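Jiltitz Family Pantry
Progress report to the Molefe Fund: snack packing project
Reporting period ending in January

Summary

The snack packing project is on schedule. We packed and handed out 2000 snack bags in this period, which meets the target in the grant agreement. Enrollment stands at 343 children. Spending is under budget on packing supplies and over budget on food, and we explain the difference in the section on costs.

Where the work is done

Packing moved out of the front hall in the fall and into the back room of the Graldale building. The front hall was also used for check-in, and we had to clear everything away before the doors opened. In the back room the work can stay out between shifts. The old carpet has been taken up and the floor is easier to sweep.

Shelving along the long wall was paid for from the equipment line. We bought four units and have put up three. The fourth arrived with a bent upright and the supplier, Lisard, has agreed to replace it. Until then the overflow cereal is kept in the hall closet.

Sorting and packing

Food comes in mixed. A single delivery may have crackers, fruit cups, granola bars and boxed pasta together, and some of it arrives in cartons that have already been opened. Each delivery is now sorted by type first and by date second. Anything within 30 days of its date goes to the walk-in table and is not packed.

Boxed snacks take the most room and cause the most delay. They come in several sizes, they do not stack well when mixed, and the outer boxes get crushed if heavier items are put on top of them. We now lay them out flat by brand before they are shelved, so that the person sorting can see damaged boxes and pull them. 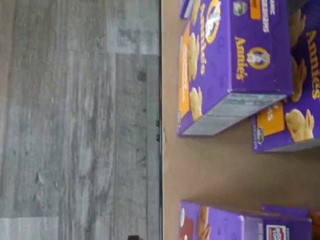 A box with a dented corner is kept if the inner bags are sealed. A box that is torn open is thrown out. In the first weeks we were discarding both, and changing the rule has cut waste. We did not weigh the discards before the change and cannot give a figure for the saving. Weights are being written down from now on and will be in the next report.

Crackers remain the item families ask for most, followed by applesauce pouches. Raisins come back. We have stopped ordering them and will use up what is on the shelf in the adult bags.

Allergen labels

The agreement asks us to keep ingredient information with every item that leaves the building. When a box is opened and its inner bags are packed separately, the ingredient panel is lost. We tried copying the information by hand and it was too slow. The current method is to cut the panel from the box, photocopy it, and staple a copy to the bag. It works but uses a lot of toner. A label printer would cost $90 and we ask permission to move that amount from the unspent supplies line.

Costs

Food purchases ran $1000 over the amount planned for the period. Donated snacks were lower than expected in the fall, and we bought at retail for several weeks to keep the bags full. Donations have since picked up. Packing supplies were under budget because the paper bags were bought in bulk at the end of the last period.

We do not expect to go over the total award.

Next period

The replacement shelf should be up by March. We plan to add a second packing shift in the late afternoon, starting at 4 p.m., for people who cannot come in the morning. We will also begin a short written count at the end of each shift, by item, so that orders can be placed before a type runs out.

Receipts and the enrollment sheet are attached separately.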